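Packen mit Handgepäck, oder: wie ich meinen Frieden mit dem kleinen Koffer gemacht habe

Im Dezember fahre ich nach Gralamdale, und zwar nur mit Handgepäck. Wer mich kennt, lacht jetzt schon. Ich bin die, die für ein langes Wochenende drei Paar Schuhe einpackt und dann die ganze Zeit dieselben trägt (die bequemen, natürlich). Aber der Zug nach Tredlow hat so schmale Ablagen, und beim letzten Mal stand mein großer Koffer die ganze Fahrt im Gang und ich daneben, weil ich ihn bei jedem Halt festhalten musste. Das mache ich nicht noch mal mit!

Also habe ich angefangen zu üben. Ja, zu üben. Alles raus aus dem Schrank, alles aufs Bett, und dann wird sortiert. Meine Schwester rollt ja, und sie rollt mit einer Überzeugung, als gäbe es dafür Medaillen. Ich habe es zwei Reisen lang nachgemacht und hatte am Ende lauter kleine Würste im Koffer, die sich beim ersten Griff nach den Socken wieder aufgewickelt haben. Jetzt falte ich wieder. Ganz altmodisch, auf Kofferbreite, die dicken Sachen unten bei den Rollen.

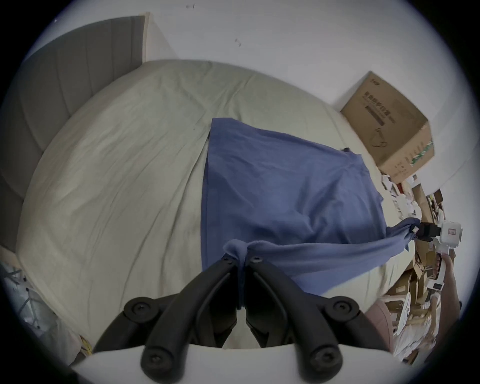 Raphaël Gilbert schrieb mir dazu unter den letzten Beitrag, Falten sei ja gut und schön, aber ich würde das eigentliche Problem umgehen: Es sei immer zu viel, egal in welcher Form. Er nehme für 15 Tage genau so viel mit wie für eine Woche und wasche eben zwischendurch im Waschbecken. »Probier es einmal«, schrieb er, »danach willst du den großen Koffer verschenken.«

Tja. Verschenken werde ich ihn nicht, dafür war er zu teuer, aber an der Sache mit dem Waschen ist was dran. In Arellano habe ich das im Sommer gemacht, abends um zehn mit einem Rest Duschgel, und am nächsten Morgen war alles trocken. Nur wird es im Dezember in Gralamdale vermutlich anders aussehen. Die Pension ist alt und die Heizung laut Wirtin »gemütlich«, was ich mal als Warnung verstehe. Eine dünne Leine kommt trotzdem mit, die wiegt ja nichts.

Was mir wirklich geholfen hat, ist eine Liste. Keine App, ich hatte mal eine, die hieß Weltine und wollte mir ständig Sonnencreme andrehen, auch für eine Reise in den Regen. Ein Zettel am Schrank reicht. Da schreibe ich über ein paar Tage drauf, was mir einfällt, und streiche am Abend vorher wieder die Hälfte. Übrig bleiben 6 Oberteile, und selbst da schiele ich schon auf eins, das daheimbleiben könnte.
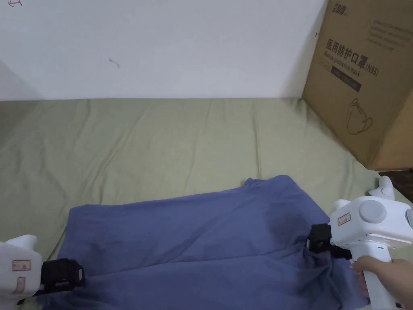

Bei den Hosen bin ich strenger geworden. Zwei Stück, eine habe ich an. Das klingt nach wenig, und am ersten Tag fühlt es sich auch so an, aber mal ehrlich, wer merkt sich, welche Hose ich am Dienstag anhatte? Schwieriger sind die Pullover. Ich friere schnell, und ein ordentlicher Wollpulli frisst den halben Koffer. Der dickste wird also angezogen, auch wenn ich im Zug dann schwitze – das nehme ich in Kauf.

Und dann der Kulturbeutel, mein altes Elend. Shampoo habe ich jetzt als festes Stück, das schäumt besser als gedacht und riecht nach Rosmarin. Nur trocknen muss es, sonst klebt es in der Dose fest und man kratzt es morgens mit dem Löffel raus. Fragt nicht.

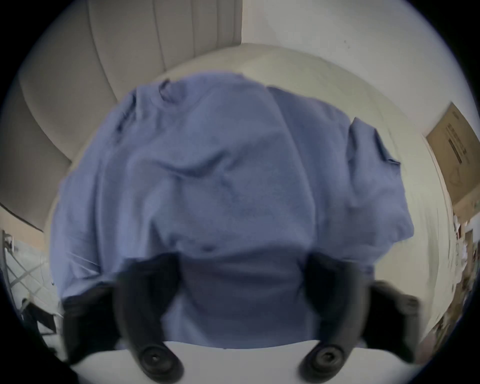

Bücher sind übrigens der Punkt, an dem ich jedes Mal einknicke. Ein Reader wäre vernünftig, ich weiß, ich weiß. Aber abends im fremden Bett möchte ich Papier in der Hand haben, und deswegen wandert ein Taschenbuch in die Außentasche und wird unterwegs irgendwo gegen ein anderes getauscht. In Tredlow gibt es am Bahnhof so ein Regal dafür, da habe ich schon einmal einen ganz wunderbaren Krimi gefunden (die letzte Seite fehlte, aber gut, den Mörder wusste ich da schon).

Am Freitag mache ich den nächsten Probelauf, diesmal mit Wanderschuhen. Wenn ihr einen Trick habt, wie man die unterbringt, ohne sie anzuziehen – ab in die Kommentare damit!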